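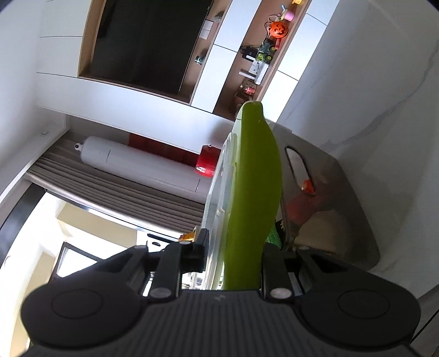

Pestville, 21 Oct 2026

1/ Pestville Shire Council has adopted a revised kerbside recycling schedule. It replaces the schedule printed on the bin lid stickers and in the residents' handbook. The main changes are set out in this thread. The full schedule is on the council website under Waste and Recycling.

2/ The revision follows an audit carried out in August. Council officers and staff of our processing contractor, Larneto, opened and sorted yellow-lid bins from 181 households across the shire. Households were selected by street and no addresses were kept with the results.

3/ The audit recorded 1553 items that should not have been in the yellow-lid bin. Soft plastics made up the largest group. Food left in containers was second. Third, and higher than in the previous audit, was a group officers recorded as "hard household plastics other than packaging".

4/ This third group covers kitchen utensils, storage tubs, coat hangers, toys, plant pots, laundry pegs and broken parts of appliances. Many residents place these in recycling in good faith. They are plastic, they are clean, and some carry a triangle symbol with a number inside it.

5/ The triangle symbol identifies the type of resin. It does not mean that an item is accepted at the kerb in Pestville or anywhere else. Under the revised schedule, the yellow-lid bin accepts plastic bottles, jars, punnets and rigid food tubs only.

6/ Spatulas, ladles, tongs and serving spoons are not accepted in the yellow-lid bin, whatever they are made of. Utensils are often nylon or silicone, or a handle of one material moulded onto a head of another. The sorting line at Larneto is set up for packaging and has no outlet for them.

7/ Utensils in usable condition may be taken to the reuse shelf at any of the five transfer stations. Those that are cracked, melted or flaking belong in the red-lid bin.

8/ Storage containers with lids have caused some confusion. A container bought empty, for use in the pantry or fridge, is a household item. A container that came with food in it is packaging. The first goes to the reuse shelf or the red-lid bin. The second goes in the yellow-lid bin, rinsed, with its lid off.

9/ Lids. Lids wider than a credit card may go in the yellow-lid bin separately. Smaller lids fall through the screens and are lost with the glass fines. Please put small lids in the red-lid bin or take them to the lid drum at the Anen Road transfer station.

10/ Containers need only a quick rinse. There is no need to run hot water or to put recycling through the dishwasher. A scrape and a swish in the used washing-up water is sufficient. Labels may stay on.

11/ Please do not bag recycling. Bagged material cannot be opened safely on the line and is sent to landfill whole. Officers found tied bags in a good many of the bins audited, and most of what was inside them would have been accepted loose.

12/ Soft plastics, including bread bags, cling wrap, chip packets and frozen vegetable bags, remain excluded. Council is aware that residents would like a local drop-off. A report on options will go to the November ordinary meeting. Until a decision is made, soft plastics belong in the red-lid bin.

13/ Batteries must not be placed in any kerbside bin. This includes batteries sealed inside items such as electric toothbrushes, musical greeting cards and disposable vapes. Battery tubes are provided at the library, at the council office and at all transfer stations.

14/ Contamination has a direct cost. Under the current contract, each load assessed above the contamination threshold attracts a charge to council of $3000. These charges are met from the waste levy on the rates notice.

15/ Statement from Gemma Donati, Manager Waste Services: "Most of the bins we opened had been sorted with some care. The errors were largely ones our own sticker invited. It said 'hard plastics', and residents took us at our word. The new sticker says what it means."

16/ New lid stickers will be delivered with the next rates notice. Please place the new sticker directly over the old one. Residents who rent may ask their agent for the sticker or collect one from the front counter. Large-print copies are available on request.

17/ The schedule has been translated into Italian, Turkish, Vietnamese and Dari. Council thanks Hüsnü Ekinci of the Pestville Neighbourhood Centre for checking the Turkish text and for pointing out that the word first chosen for "tub" would be read by most people as "bucket".

18/ Information sessions will be held at Benedetti Hall, with one daytime and one evening session. Session times will be posted here and on the noticeboard outside the hall. Bookings are not required. Residents may bring along items they are unsure of.

19/ Reuse shelves: please leave items clean, dry and complete. Staff cannot accept non-stick pans with worn coating, electrical goods without a plug, opened cosmetics, or child car seats of any age. Items not taken within a fortnight are cleared. There is no charge to leave or take an item.

20/ Schools and early learning centres may collect craft materials from the reuse shelves by arrangement. Please email Waste Services from a school address with a preferred collection day and an indication of quantity.

21/ Businesses using the shared cardboard cages behind the main street are reminded that the cages are for flattened cardboard only. Polystyrene has again been found in them. The supermarket end of the lane will be inspected more often over the coming weeks.

22/ During the first months of the new schedule, officers will carry out lid-lift checks on collection mornings. They will look at the top layer only. A green tag means that no problems were seen. An orange tag will state the item found and where it should go. No bin will be refused on a first orange tag.

23/ Where a bin receives repeated orange tags, an officer will contact the household to offer assistance. Council's preference is for a conversation at the door or by phone. Residents who share bins in a block of units may request a visit to the bin bay.

24/ Collection days and bin sizes are unchanged. The green-lid bin also continues as before: garden waste and food scraps, including meat, bones and paper towel. Compostable-labelled cutlery, cups and plates are not accepted in the green-lid bin.

25/ Correction to post 9: the lid drum at Anen Road accepts plastic lids only. Metal lids should be placed inside a steel can, with the top of the can pinched closed, and put in the yellow-lid bin.

26/ In response to several enquiries: wooden utensils and chopping boards are not accepted in the green-lid bin. Usable pieces may go to the reuse shelf, and the remainder to the red-lid bin.

27/ Questions may be sent by reply to this thread during office hours, or to Waste Services by phone or email. Please do not post your street address in a public reply. Missed collections should be reported through the online form.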